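Members' Forum: Grid Connection and Metering
Thread: Revised connection terms for the Vinen community wind project
Reading time: 2 minutes

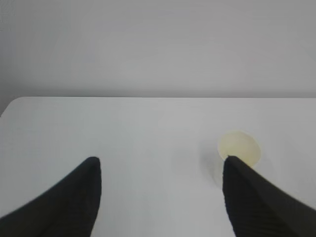

Opening post

Liv Westerberg (moderator)
Members are advised that Prasto, the network operator for the Vinen area, has issued revised connection terms for our two turbines. The original offer allowed full export at all times. The revised offer permits the operator to limit export during periods of low local demand, without payment to the project. The board must accept or decline by the end of July. Comments are invited in this thread and will be passed on before the vote.

Replies

aigars_laur
I recommend that we accept. The queue for a new offer at the Lawal substation stands at 22 projects, and declining would place us behind all of them. A limited connection next year is worth more to members than a full one at some unknown later date.

S. Altıntaş
I must disagree with Mr. Laur. The revised terms set no upper limit on the hours of curtailment. The lender's model assumes 1180 hours of full output in the winter half of the year, and a modest cut would put the repayment schedule at risk. I would ask that the board request a written cap before any vote is held.

aigars_laur
A cap would be welcome. My concern is that asking for one may be treated as a refusal. Clause 9 states that the offer lapses if it is "not accepted as issued."

Lucienne Hamel
Clause 9 should be read together with the cover letter, which invites questions of clarification up to the closing date. A request for the expected hours of curtailment falls within that wording. A request to change the terms may not. I suggest we submit the first and hold the second in reserve.

rkairys
Has the board considered storage? Cindemura submitted a battery proposal last winter, and I do not recall a formal answer being given.

Liv Westerberg (moderator)
The Cindemura proposal was deferred on grounds of cost and remains open. It would require a separate planning application and could not be settled before July. Ms. Hamel's suggestion has been forwarded to the board secretary.

S. Altıntaş
I can support the request for clarification. I remain opposed to acceptance if the operator declines to give a figure.

Last updated: 4:40 p.m.

Related threads
Turbine maintenance contract: renewal terms
Share transfers and the members' register
Access road at Vinen: winter closure
Battery storage: Cindemura proposal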